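Slide 6 -- Wall storage in a small work bay
Speaker: Nafula Mfinanga, 17 minutes with questions

Start with the constraint. Floor area in the Laizer bays is fixed, so anything kept on the floor comes out of the working surface. Wall storage is the only cheap option left. Flusa came to the same answer in September for its packing bench.

Two mounting positions to compare: back rail and side wall. Pause on the photo before going to the cost table. 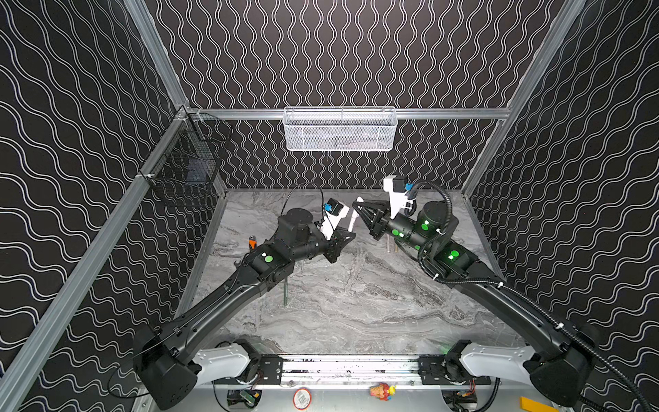 White mesh basket on the back rail, black mesh basket on the left wall.

Shallow versus deep. The white basket is the shallow one -- use it for items that must be found by eye. The black one is deeper and suits bulk stock. Point out that the black grid partly blends into the striped panel behind it. Color contrast with the wall belongs in the spec.

Aluminum extrusion lets a basket move without new holes. Say this slowly; Gladys was asked about it twice at Siveck.

Cost table next. 152 per bay, 2765 for the full order, fittings included. Musyoka has the quote if anyone wants line items.

If short of time, skip slide 7 and go to labels.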